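# T-shirt

A **T-shirt** (also **tee shirt** or **tee**) is a pullover garment with short sleeves and a round neckline, usually without a collar, buttons or pockets. It is named for the shape of its body and sleeves when laid out flat. Most are knitted from cotton or a blend of cotton and polyester. 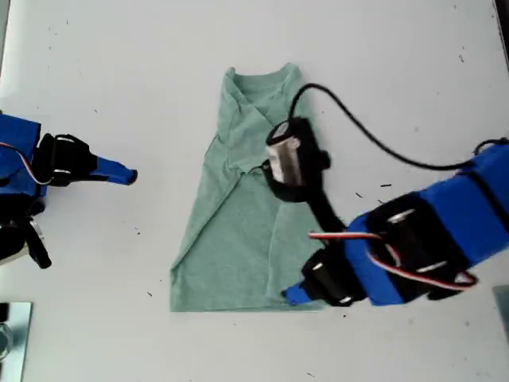

## Construction

The usual fabric is single jersey, a light weft knit that stretches more across its width than along its length. The body may be cut from a tube of fabric, which leaves no side seams, or from separate front and back panels. Tubular bodies use less sewing but tend to twist after washing.

The neckline is finished with a band of rib knit, cut shorter than the opening and stretched as it is sewn. Many shirts also have a strip of tape across the back neck and shoulders to keep the seams from spreading. Sleeve and bottom hems are turned under and stitched with a coverstitch machine, which lets the hem stretch without breaking the thread.

## Necklines and cuts

- **Crew neck** – a round opening close to the base of the neck
- **V-neck** – an opening that comes to a point at the front
- **Scoop neck** – a lower, wider curve than the crew neck
- **Raglan** – sleeves that run up to the neckline, joined by slanted seams
- **Ringer** – neckband and sleeve bands in a contrasting color

## History

The T-shirt developed from the one-piece underwear worn in the 19th century, which was later divided into separate tops and bottoms. The United States Navy issued short-sleeved cotton undershirts in the early 20th century. Farm and dock workers wore similar shirts in hot weather, and by the 1950s the T-shirt was widely accepted as an outer garment.

Printed shirts became common in the 1960s as screen printing grew cheaper. Local collections hold many from this period onward. The Mamthorpe textile collection, cataloged by Janka Machala, lists 314 printed shirts, of which 81 come from school sports clubs.

## Weight

Fabric weight is given in grams per square meter, or in the United States in ounces per square yard. Lightweight shirts drape closely and dry quickly. Heavier ones hold their shape better and are often preferred for work wear. Weight alone does not show quality – yarn type and knit density also matter.

## Care

Cotton shirts may shrink in the first few washes unless the fabric was preshrunk. Printed shirts are commonly washed inside out in cool water. Knit fabric can stretch on a hanger, so T-shirts are often stored folded.

## References

1. Machala, Janka. *Printed Shirts in the Mamthorpe Collection*. Costache.
2. Horgan, Eamon, and Trinidad Quezada. *Jersey and Rib: A Knitwear Handbook*. Dindier. Retrieved 10/11/20.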